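Skarnis Over-Sink Rack
Set-up and use

4. Fitting the rack over a double sink

4.1 Before you start

The rack is supplied closed. Remove the card sleeve and the two transit bands, and keep the bands if the rack is to be stored. Wash the rods and end pieces in warm water with a little washing-up liquid, rinse, and wipe with a soft cloth.

Measure the inside width of the basin from left to right at the level of the rim. The rack opens to a maximum of 435 mm. Each end piece must have at least 30 mm of firm support under it. If the basin is too wide to allow this, do not use the rack across it. Turn to section 7 for use on a worktop.

Note: On a double sink, the divider between the basins may sit lower than the outer rim. A small difference in height is acceptable. If the rack rocks when pressed at one corner, move it towards the front or back of the sink until it lies steady.

4.2 Opening and placing the rack

1. Hold one end piece in each hand, with the rods facing up.
2. Pull the end pieces apart evenly. Do not pull on single rods.
3. Lower the right-hand end piece on to the divider.
4. Adjust the length until the left-hand end piece rests on the rim or worktop at the far side of the basin.
5. Press down on each end piece in turn. Neither should slide or tip.
6. Turn the tap lever through its full travel. It must not touch the rack or anything placed on it.

The rack may be fitted over either basin. Where the basins differ in size, fit it over the larger one and keep the smaller one for washing food. The overflow opening must stay clear in whichever basin is being filled. 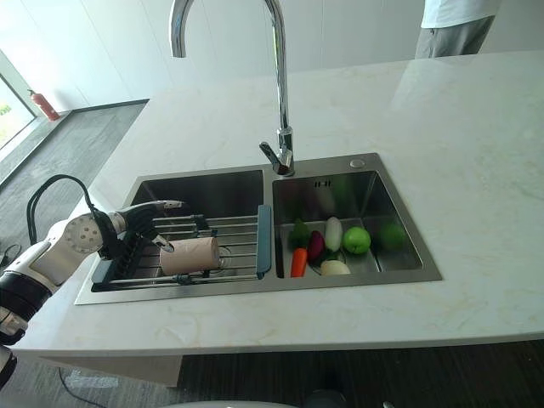
Fig. 6. Rack fitted over the left basin, with produce in the right basin.

Caution: Do not slide the rack along a stone worktop or a brushed steel rim. Grit under an end piece will scratch the surface. Lift the rack, wipe underneath, and put it down again.

4.3 Loading

The greatest load is 1000 g, spread over the rods. Place heavy items near an end piece and light ones towards the middle. Glasses stand upside down with the whole of the rim on the rods. Knives lie flat, with the blades pointing away from the user.

Round items can roll when the rack is knocked. Lay a roll, bottle or rolling pin across the rods and check that it stays put before letting go. Paper goods may be rested on a dry rack for a short time, but move them before the tap is used.

Note: The rack is not a trivet. Pans straight from the hob will mark the plastic end pieces.

4.4 Washing fruit and vegetables beside the rack

1. Clear the free basin and rinse out any washing-up liquid.
2. Put root vegetables in first and rinse off loose soil. Carrots and radishes may need a brush.
3. Rinse peppers, aubergines and apples under cold running water, turning them by hand.
4. Leave the outer skin on onions until the other produce has been washed.
5. Lift each item on to the rack to drain. Keep to the load limit in 4.3.
6. Remove leaves and peelings from the basin before running more water.

Caution: Do not drain raw meat or fish on the rack. If juices reach the rods, clear the rack and wash it in hot water with washing-up liquid before it is used for food again.

4.5 Cleaning and removal

Empty the rack before lifting it. Take hold of both end pieces, raise the rack level and carry it clear of the tap. Do not close it while it is over the basin, as the end pieces can slip off their supports.

Wipe the rods after each use. In hard-water areas, a white film may form where the rods meet the end pieces. Apply a mix of 2 parts water to one part white vinegar, leave for a few minutes, rinse and dry. Do not let the mix run on to marble, which it will dull. Treat the rack in the basin or on a tray.

Do not use steel wool, bleach or scouring powder. The end pieces are not dishwasher safe and cannot be taken off the rods.

4.6 Storage

Dry the rack fully, push the end pieces together and refit the transit bands. Store it flat or on its long edge. It may be hung from a Hatberg rail by the rods, but never by an end piece.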